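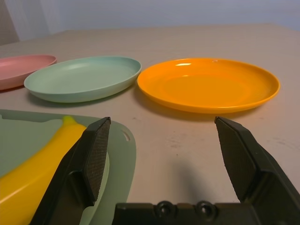
Gwenllian thinks we should drop the orange plate from the set altogether and go with the softer colors, because parents at the last open morning kept picking it up first and the other colors hardly got a look. Llinos disagreed in the same thread and wants it kept for exactly that reason. I'm writing both down and leaving it open until after the wash trials.

November, started 8:40.

Play kitchen set, table layout for Risness. Pink, mint green and orange plates out on the beige top, yellow banana on the pale green translucent piece with the slot near its end. We still have no agreed name for that piece. Dilwyn's sheet calls it a tray, Myrtle's calls it a board. I've been writing "tray/board" and will keep doing so until the two sheets match.

Finish. The orange is glossy and the mint is matte, and side by side under the bench light it shows more than I expected. Ward's view is that children won't care. Mine is that a buyer will read it as two different sets put in one box. Asked Bevan whether they can do the mint with some shine on it. Their answer was yes, at a new batch price, no figure given yet.

Stacking. The plates stack fine in any order. Lifted the stack by the bottom rim and tilted it, and the top plate slid at a fairly shallow angle - same as last month. Not a fault as such, but it goes in the notes for the storage box.

Banana. Rolls if it's set down on its back, settles if it's set down on its side. On the tray/board it stays put better than on the bare table. Mold line on the sample from box 1302 can be felt with a thumbnail, the one from 1810 can't. Put a strip of tape on the 1302 bag and moved it to the returns shelf.

Wash trial, plates only. 3 cycles on the top rack, then air dried overnight on the wire shelf. No warping by eye. Checked flatness on the glass sheet this morning and none of them rocked. The banana holds water somewhere, you can hear it when you shake it, so it stays out of the machine and the care card needs to say wipe clean. Myrtle has the card text.

Still to do:
Get the price from Bevan for the mint.
One name for the tray/board, then fix both sheets.
Repeat the slide test with the plates damp.
Ask Sullo if the storage box can be 8 mm deeper - the banana lies on top of the stack at the moment and the lid bows.

Stopped at 4:15. Left everything on the side bench for Llinos, who wants another look at the colors in daylight.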